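Keeping a harness cell running at Ciltdale

The harness cell at the Ciltdale plant runs two shifts and handles short CAN harnesses. One technician looks after it on days, and has done so since it was installed by Vasilakis, the integrator that built the tooling and wrote the original program. We spoke at the bench next to the cell, starting at 6:40 a.m., before the first batch.

The technician asked that the interview stick to maintenance. "People come in wanting to hear about the vision software. The software gets an update twice a year. The fingers get looked at every morning."

The morning check takes 9 minutes. Air is on, the arm is in its service pose, and the gripper is cycled open and closed by hand from the pendant. The technician watches for one finger arriving before the other. A difference visible to the eye means the coupling has slipped and the gripper comes off the flange. If both arrive together, the finger faces are wiped with a dry lint-free cloth and inspected under a lamp for nicks.

"A nick on the inner face is a problem because of the insulation," the technician said. "It's thin wall. You can score it and still pass continuity. So the finger goes in the bin. I don't file them. I did file them the first year and the pads ended up out of parallel."

Finger sets are replaced on a counter as well as on condition. The original interval from Vasilakis was 5,000 grip cycles. After a run of dropped harnesses in the first winter, the plant went through the fault log and moved the change to 3,698 cycles, the lowest count at which a drop had been traced to a worn pad. The number has stayed on the pendant screen ever since, unrounded.

Setup for a new harness type begins with the grip point. The program wants a place where the bundle has a known diameter and does not roll between the fingers. Twisted pair alone is poor for this, in the technician's view, as the diameter changes with position along the twist and the bundle flattens under load.

"You look for a sleeve. A piece of shrink gives you a round section and it holds the pairs together, so that's my reference. I line the open fingers up either side of it and save that as the approach. Where the actual grip goes, above or below, depends on the drawing." 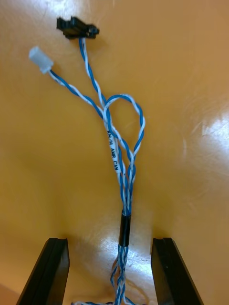
CAN harness between the open fingers, with the black sleeve in the gap and the two connectors at the far end.

Branches are the harder part. On a harness with two connector legs, each leg can lie at a different angle every time, and slack in one of them tends to stand up as a loop. The loop itself does no harm on the table. It matters when the arm moves, as a finger can enter it on the way down.

"The approach height used to be 45 millimeters over the table. I raised it to 80 and the snags mostly stopped – you pay for it in cycle time, but a snag costs you a harness and a restart."

The wire labels are used for a manual check only. The operator reads the marker against the work order before releasing the batch. An attempt to have the camera read them was dropped after one month. The lettering is small, it follows the wire around, and any twist in the leg takes part of the text out of view.

Lighting took longer to settle than anything mechanical. The work surface is glossy, and glare on it was being picked up as an edge by the part-finding routine. Vasilakis suggested a matte mat. The plant tried one and went back, as the mat dragged on the connectors and shifted under the arm. The present arrangement is a lower lamp setting, a mask in the vision program, and a wipe of the surface at each shift change.

"Smudges count too. It's a skin oil thing. We wipe with isopropyl, let it flash off, then run the blank-table image. If the blank score is under 86, wipe it again. If it's still under, I look at the lens."

The lens cover on the wrist camera is a spare part in its own right. The technician keeps several in the drawer, along with finger sets, a coupling, and two camera cables. The cable is the item that fails most. It flexes with every wrist rotation, and the early symptom is a dropped image at one particular wrist angle. The cell controller, a Ustar unit, logs this as a communication timeout and gives no angle.

"So you jog the wrist slowly and watch the live image. When it blinks, you've found it. Change the cable, redo the strain relief, and leave more slack than you think at the last clamp."

After any work on the gripper or camera, the hand-eye calibration is repeated and a scrap harness is run through the full cycle at quarter speed. The technician does this even for a lens cover. The result goes in a paper log clipped to the guard door, and the same entry is typed into Stimus, the plant's maintenance system, at the end of the shift.

The next planned job is the wrist bearing, booked for October. The replacement is already on the shelf.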